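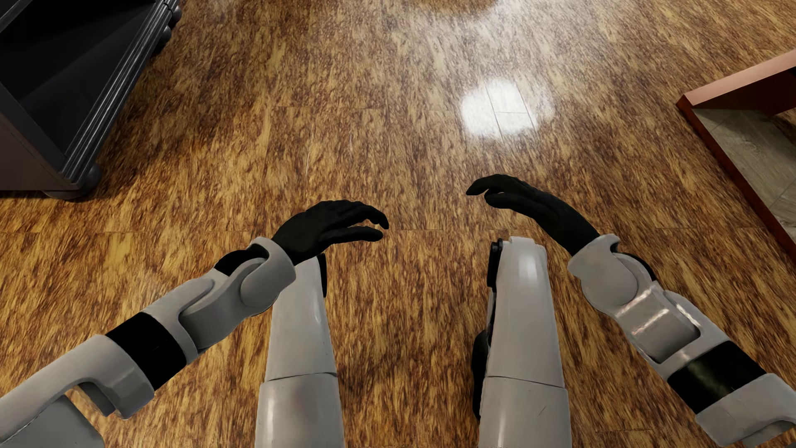

Floorboards and a bit of glare. Thread on norovirus and going back to work, as promised

1/ Been asked this so many times since the bug went round Tromside that I'm just putting it all in one place. How long do you stay off? Short version: 2 days after your LAST bout of sick or runs. Clock restarts if it comes back

2/ Yes even if you feel fine. Feeling fine is when people go back in and hand it to the whole office. You can still pass it on after it stops, the 2 days just covers the worst of it

3/ Alcohol gel does very little against noro. Soap, warm water, proper scrub. I know there's a bottle by every door at work. Still soap

4/ Cleaning up – bleach based stuff on hard surfaces, read the label, gloves on. Loo handle, taps, light switches, your phone. Everyone forgets thier phone

5/ Sheets and towels: hot wash, on their own, don't shake them out first

6/ Drinking. Small sips, often. Visitación Herrero (pharmacist, very patient with me) says rehydration sachets for little ones and older people, and don't wait till they're floppy to ring someone

7/ Ring 111 if: blood in it, can't keep any fluid down, barely weeing, baby or someone frail, or it's dragging on past a week. Don't go and sit in the GP waiting room with it pls

8/ Don't cook for other people in those 2 days either. Had more than 11 messages about this one. No, not even sandwiches. Esp not sandwiches

9/ Work in a kitchen or a care home? Tell your manager what you had, don't just say "bit rough". Agata Negri got sent home by hers and was cross, but they were right

10/ Can you get it again. Yes sorry. Lots of strains and you don't stay protected for long. My lot had it in October and then again by spring

11/ Someone asked re swimming – leave it 2 days as well, same as work. If the doctor tells you it's crypto it's two weeks, differnt bug

12/ Off to do the school run, will answer what I can tonight. Violeta I've seen yours about the dog, will look it up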